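4.2 Contrast and the black board

The case for dark pieces on a pale bench is usually made in one sentence: the greater the contrast, the easier the piece is to find and set down. Draltton's bench guide says so, and Grímsdóttir repeats it with a chart. We doubt it holds as widely as it is quoted. It covers the outline of a piece, and most of the fiddly work on a bench goes on inside the outline.

The Eddale bench gave us a fair chance to look. Its top is a pale, matte gray-white, and the square board used in the second task has a deep black face with a soft finish that takes in light. Where the two meet, the edge is plain from almost any angle (Figure 4a). We have no quarrel with the guide on that point.

Figure 4. (a) Corner of a black panel against the bright surface. (b) The square board on the tabletop, with its silver strips and the raised block.

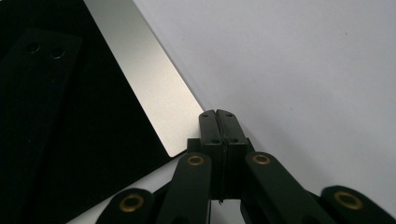

Ingvar Hafstein
Lead author, bench trials and coding of placements

The trouble starts once the outer edge has been found. Anyone working with the board also has to deal with the raised block that lies on top of it, and the block is black as well. It is a shade lighter and grayer than the face under it. One of its ends is squared off and can be picked out; the other sinks into the dark. A rule about contrast that is silent on black against black leaves out the part people grumble about.

We asked 39 adults to set the block down four times each, which gave 156 placements. The lamp was kept at 1,000 lux for all of them. Each person was asked to bring the block parallel to the sides of the board, with one end close to a corner, and to say aloud when they were satisfied. We wrote down the time of that remark and then checked the angle with a card gauge.

The outcome is less tidy than either source would lead a reader to expect. People reached the board quickly and without searching, as the guide predicts. They then slowed down. In 70 of the placements the person touched the block again after saying it was in place, most often to feel along one side with a fingertip. We take this as a sign that they did not trust what they saw. Others may read it as plain fussiness, and with our coding sheet we can't rule that out. Þröstur Riis, who coded a share of the sessions separately, was stricter than I was about what counted as a touch, and we settled the differences by talking them through, a method with well-known faults.

It would be easy to move from here to a claim that the dark finish is a poor choice. We don't make it. The board has two things working in its favor that the Draltton guide never mentions, and both are made of metal.

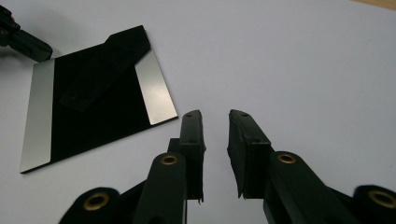
The silver strips run along two opposite edges, and several people told us they lined the block up by them and paid the black field no attention at all. If that is what they did, then the useful contrast on this bench was between the strips and the face, and the color of the table had little to do with it. Grímsdóttir's chart can't separate the two, as every board in that study had a plain border of one color.

The strips bring a problem of their own. They are reflective, and a highlight on brushed metal shifts when the head moves. One strip may glint while the other shows only a dull gray sheen. A person who judges "parallel" by a bright patch is judging by something that will have moved by the time they lean in. We suspect that some of the crooked placements came about this way, but we did not record head position and would not want the suspicion quoted as a finding.

The Onadis checklist for bench layout asks for "clear contrast between work piece and surface" and gives a single box to tick. On this board an honest user would tick it for the outline, leave it blank for the block, and be unsure what to do about the strips. We would split the item into two — outer edge and inner parts — before using the list again.

Two weaker points should be kept in view. All of the placements were made under one lamp setting, with light coming evenly from above, and a low side lamp might well have thrown enough shadow off the block to make its sides easy to see. We also used one board. A block with a gloss top, or a face with a coarser nap, could change the picture, and until someone has tried them we would treat the contrast rule as advice about where a board stops and the table begins. Section 4.3 repeats the task with the strips covered by black paper tape.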